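We use cookies to remember your preferences and count visits. Accept | Manage settings

How to budget for a pair of hand-held grippers (and not blow it in the first month)

By Ayantu Seyoum
20 September 2024

Print this page | E-mail this page

I get asked for my spreadsheet a lot, so I'm finally writing the thing up. If you're a small group and you want to record folding and tidying jobs with hand-held grippers, you can get going on a fairly modest budget. We did it for $3,650, all in, and I'd do it again with a couple of changes that I'll get to.

I'm assuming you already know what you want to record. If you don't, go and sort that out first! Everything below depends on it.

Step 1: Write down your jobs before you look at any catalogue

I mean really write them down, on paper, with the actual objects. Ours was all cloth: towels, jumpers, pillowcases, a few tea towels from my own kitchen. Cloth doesn't weigh much, so we could skip the heavy-duty fingers that Mohsin had his heart set on (sorry, Mohsin). If you're planning on full saucepans or bottles of detergent, you'll be shopping from a different shelf and your total will look different too.

Beside each object, put down whether one hand can manage it. Anything you'd naturally do with two hands needs two grippers, and that's the biggest line in your budget.

Step 2: Get quotes the boring way

Ask at least two suppliers for a written quote on exactly the same list. We went to Troltasside and Girnard. Troltasside was cheaper on the handles but charged separately for cables, mounts and jaw pads, and by the time I'd added those back in there was hardly anything between them. We went with Girnard in the end, mostly on delivery time.

Things to ask for by name:

- spare jaw pads, priced per pair
- spare pivot pins
- cables, with the length stated
- shipping, and who pays for it on a return
- whether the left and right units use the same parts (ours do, and it has saved us a heap of bother)

Step 3: Put the consumables on their own line

This is the bit I got wrong. I had 'spares' down as a vague little number at the bottom of the sheet and we were over it by January. Jaw pads wear. Knits are the worst for it in our experience, all that pinching and dragging. We now set aside $230 for pads, pins and cables and top it up whenever we put in an order.

Zubaida Siddiqui looks after our parts drawer, and her rule is that you reorder when you open the last packet. Waiting until it's empty cost us 14 days with the whole kit sitting on a shelf, which was maddening.

Step 4: Borrow the room, buy the cloth

Don't spend money on a mock bedroom! A real bed with a plain white sheet is fine, and you want ordinary clutter nearby anyway. Spend a bit at the op shop instead. Different weaves and thicknesses are worth more to you than matching sets, and dark colours are good to have in the mix. I keep a Jovo crate of washed odds and ends by the door, and it cost next to nothing.

Step 5: Do a trial day before you pay the balance

If your supplier will let you put down a deposit and test, take it. Run the fiddliest job on your list, with the people who'll really be holding the handles. Arsalan has big hands, Nighat has small ones, and they came back with completely different complaints about the same grip. Both were useful and both ended up in the order.

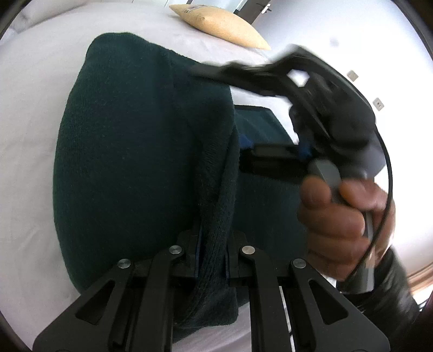 Gathering up a thick green knit with one gripper, second unit in hand on the right.

Things to check during the trial:

- Do the jaws hold a thick knit once it's bunched up, or does it creep out?
- Where does the cable go when your wrist turns? Allow extra length if it tugs.
- Can two grippers work close together over one object without knocking?
- Is the handle still comfortable after an hour? (Set a timer. You'll fib to yourself otherwise.)

Write the answers on the quote itself, then ring the supplier and go through it line by line. Niazi, the reseller we bought our storage drives from, took a bit off just for having a tidy list in front of us.

Step 6: Leave some slack

Keep a little back that isn't assigned to anything. Ours went on a longer cable and a decent padded case, neither of which I'd thought of. If you reach the end of the project with money left over, buy more jaw pads.

I'll put a blank copy of the spreadsheet up once I've taken out my rude comments to Mohsin.

Print this page | E-mail this page

Want new how-tos in your inbox? Sign up for our newsletter. You can unsubscribe at any time.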